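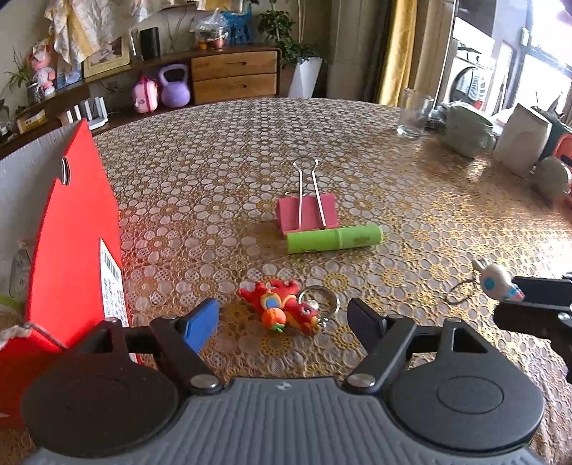
Most of what sits on a kitchen table never gets put away, one shopper wrote to Sirko in March, and small things like keychains and clips are the worst of it. The letter asked if the store would take back charms in good shape and let people trade them for something else.

**Sirko to Open Fandemeck, a Trading Counter for Keychains and Desk Items**

DRURKVILLE, October 2, 2021 – Sirko, the stationery and gift store on Mesa Street, will open a trading counter for keychains, bag charms and small desk items. The counter is called Fandemeck and takes up the former gift wrap area at the back of the store. It opens today and will run during regular store hours.

Customers can bring in up to 3 items per visit. Staff will check each one and hand over a paper token for every item accepted. A token can be traded for anything on the Fandemeck shelves, on the same day or later. Tokens have no cash value and do not expire.

The store ran a trial of the counter in March. During that month 878 items were traded, most of them keychains. Figures were the most popular kind, animals and dragons ahead of everything else. Plain metal rings and bottle openers moved slowly and will get a smaller shelf this time.

**What can be traded**

- Keychains with a working ring or cord, in clay, metal, cloth, rubber or plastic
- Bag and phone charms
- Binder clips, large size only, in any color
- Pencil cases, tape holders and small boxes with lids

Items should be clean. Chips in the paint are fine. A red clay dragon holding an orange ball, a white and pale blue rabbit on a dark cord, or a big pink binder clip would all be welcome at the counter. Cups, glasses and mugs are not accepted, as the store has no place to wash them. Lint rollers, pens, glue and other things that get used up are also outside the program.

Handmade pieces can be traded on the same terms as store-bought ones. Clay figures should be wrapped in paper or cloth for the trip. Sirko does not repair broken items, but the counter keeps a tray of spare rings and will swap a bent one for free.

**Sorting at home**

Sirko has printed a one-page sorting sheet for customers who want to go through their things before coming in. It suggests clearing one table or drawer at a time, setting keychains apart from office supplies, and taking off any keys before packing. The sheet is free at the register, and 3000 copies have been printed.

Fandemeck has 51 shelf bins, labeled by type. Items left in a bin for two months will be moved to a discount basket near the front door. Money from the basket will go toward craft supplies for the Drurkville library.

**Visiting the counter**

No sign-up is needed. Children may trade with an adult present. Larger collections, such as a full box or a display board, should be arranged ahead of time at the register so that staff can set aside time to check them.

Press questions can be left at the Sirko register or mailed to the store, marked "Fandemeck."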